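작업 노트 22/01/2024
벽면 청소와 줄눈 점검, Han동 작업실
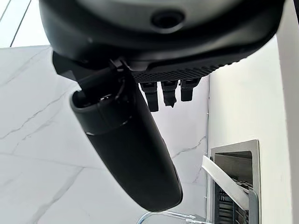
왼쪽과 가운데의 흰 대리석 벽.

오늘은 벽 청소 방법을 다시 정했다. 12월에 쓴 Polwood 세제는 냄새가 강해서 이번에는 쓰지 않았다. 대신 Clallbridge 중성 세제를 미지근한 물에 풀었다. 비율은 물 3리터에 세제 18 ml이다. 식초하고 욕실용 산성 세제는 대리석에 절대 사용하지 말 것. 표면의 광택이 죽는다.

순서를 적어 둔다.
마른 천으로 먼지를 먼저 닦는다.
젖은 천으로 위에서 아래로 닦는다.
깨끗한 물로 한 번 더 닦고 바로 마른 천을 쓴다.

천은 극세사 천이 제일 좋았다. 종이 타월은 보풀이 남아서 다시 닦는 일이 생겼다. 물기를 오래 두면 얼룩이 되니까 한 번에 넓은 면적을 하지 않는 것이 좋다. 나는 폭 한 팔 정도씩 나누어 했다.

아래쪽 줄눈에 색이 조금 누런 곳이 있었다. 칫솔로 문질렀는데 반쯤만 없어졌다. 때인지 줄눈 재료의 색이 변한 것인지 나는 아직 구별을 못 한다. 다음에 같은 자리를 보고 비교하겠다. 위치는 벽 도면에 연필로 표시했다.

발수제는 오늘 바르지 않았다. Winatgate 제품 한 통이 300 ml인데, 남은 양이 한 14 ml 정도밖에 없다. 주문 번호는 3011로 새로 넣었고, 도착하면 잘 안 보이는 구석에 먼저 시험해 볼 것이다. 바르기 전에 벽을 하루 말려야 한다고 설명서에 써 있다.

사용한 천은 다른 걸레와 섞지 말고 따로 빨아 주세요. 모래 한 알만 있어도 돌에 긁힌 자국이 생깁니다. 세제 통은 싱크대 아래 왼쪽 칸에 넣었습니다.

남은 일: 줄눈 다시 확인, 칫솔 새것 사기, 발수제 시험.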